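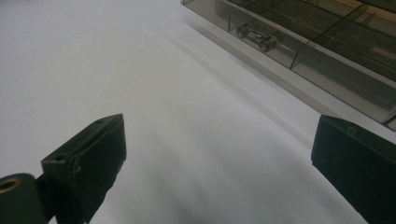 Hodžić puts the limit at one kind of part per compartment, and says the rule has held at Momel since June. "Two kinds in one cell and you are sorting again by lunch," he said.

The bench store holds 1680 small metal parts in 40 divided boxes. He prefers tinted plastic to opaque. "I can check a cell with the lid down. The tint costs you some outline, so similar shafts go in separate boxes." Dividers are checked for gaps before filling; a thin washer will pass under a loose one.

Refilling a box takes him around 70 seconds. Labels go on the short end, facing the aisle.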